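Garnau Table Linen – Frequently Asked Questions

Last updated: 2023-11-03

Which size of tablecloth should I order?
Measure the length and the width of your table, then add the drop you wish on every side. For daily use we recommend a drop of 8 inches. For a formal dinner, 12 inches looks more elegant. If you are between two sizes, please take the larger one.

Will the cloth shrink?
Cotton shrinks a little in the first wash. Our sizes already include this, so a new cloth can seem slightly too long.

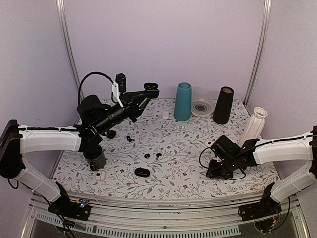

How do I wash a printed cloth?
Turn it inside out and wash it in cold water with a mild detergent. Please do not use bleach, also not on white areas. Dry it on a line, away from strong sun, and iron it on the back side while it is still a bit damp.

What can I do against red wine or candle wax?
Press a dry towel on the wine, do not rub, and rinse with cold water. Wax must first become hard – then you can lift it off with a spoon.

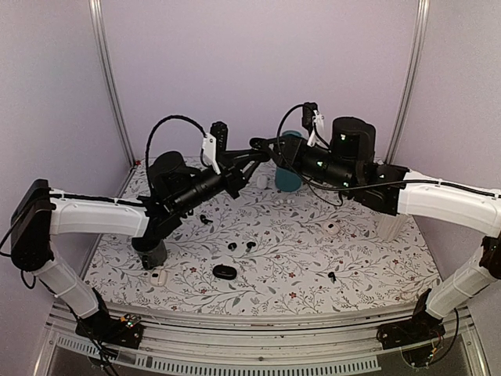 Can I return a cloth which I have already washed?
Unfortunately no. Unwashed cloths can be sent back to our warehouse in Flarkville if they are folded in the original bag. Please write your order number on the outside of the package.

Do you make cloths for round tables?
Yes, in the Siriwardena line only. We added it in October, and the choice of patterns is still small.

Can I order for a restaurant?
Yes. For orders over 2000 dollars we send fabric samples free of charge. Please use the business form and not the normal shopping cart, otherwise the discount cannot be applied later.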